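The Capsule Closet Wants Your Money
Every January somebody offers to sell you less. Wayne Ashworth has read the fine print.
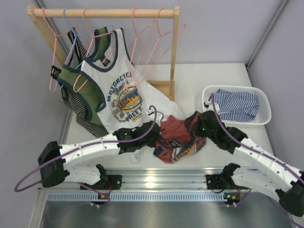 How many clothes does a person need? Fewer than most of us own and more than the capsule people admit, and the number depends mainly on how often you do laundry.

I start there because the companies in this business never do. They start with a number. Skeletik, which sells a subscription "closet plan" by email, likes 35 pieces, shoes included. Why 35? I wrote to ask in May and got back a link to the sign-up page. I wrote again and got a discount code.

The pitch is familiar by now. You own too much, you wear the same few things, and the mess is making you tired. Take it all out, keep the good stuff, give the rest away, and mornings will be easy. I have no quarrel with the first part. My own closet held two winter coats I disliked and a suit that last fit me at somebody's wedding. Out they went, and I haven't missed them.

The trouble begins on the next page of the plan, under the heading "Fill Your Gaps." It seems I had gaps. I lacked a camel sweater, a white shirt of "forever weight," dark trousers with a flat front, and a belt. Each item came with a link, and nearly all the links led to the same store, Mapplebeck. I added up the cart for the sake of argument. It came to $1327 before shipping, for a man who had signed up to own less.

A spokeswoman for Mapplebeck told me the clothes are "investment pieces." I'd like to retire that phrase. An investment is something you can sell later for more than you paid. I took a barely worn Mapplebeck jacket to the resale shop near my office, and the woman at the counter offered me $5 and seemed to think she was being kind.

Then there is the app. Ornex asks you to log what you wear each day, and after a month it tells you the "cost per wear" of everything you own. I kept it up for 19 days. It scolded me over a raincoat during a dry spell. It praised a pair of sweatpants so warmly that I began to worry about both of us. The math is simple division, and it can be made to say anything – a $458 coat looks like a bargain if you promise to wear it until you die.

Do people stick with any of it? The companies say so, but the only survey I could find was Skeletik's own, sent to paying members in their first few weeks. Ask anybody in the first few weeks of anything. I would like to see the same closets two years on, with the doors open and no warning given.

My neighbor Carol, who raised four kids in a house with one closet per floor, finds the whole business funny. Her rule was that if the drawer wouldn't shut, something left. She never paid for the rule and never gave it a name. Her drawers, she says, still don't always shut.

I'm not against clearing out. There is real pleasure in a rail you can slide with one finger, and charity shops can use a decent coat at this time of year. But you can do it on a wet afternoon with a couple of trash bags. Put back what you wear. Leave the gaps alone for a season and see whether you notice them. I still don't own a camel sweater.

Skeletik's new plan goes on sale on 30/12/2019. It now covers socks.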